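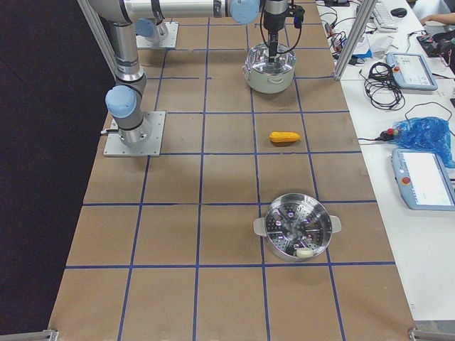
**Povum Manipulation Group – Visit Notes**

February 6, 2020

Four of us from the Nemmont office spent the morning at the Padamthorpe lab, where Philomena Coughlan's team is testing a way to teach pick-and-place tasks from fewer demonstrations.

The method depends on the grid. The tabletop is covered in brown paper and divided into squares with blue tape, and each trial starts with objects assigned to squares by a script. We saw a layout with a steel pot, a toy corn cob and a steamer basket, with two arms on the table and one gripper down in the pot. The operators work from teach pendants on the desk alongside.

Coughlan's argument is that demonstrations recorded at random positions bunch up near the middle of the table. Drawing squares from a list spreads them out. With 400 demonstrations chosen this way, the policy matched one trained on 1,000 unplanned ones. The full set, named Ninh, now holds 1,130 and has been growing since September.

We asked about pots and other shiny objects. Reflections still cause missed grasps – more at the far end of the table than close in – and the team has no fix yet. Results also come from only 3 kitchen tasks, so we would like to see others before trying it ourselves.

Coughlan will send us the square-assignment script and the trial log format. Our questions on calibration are still open.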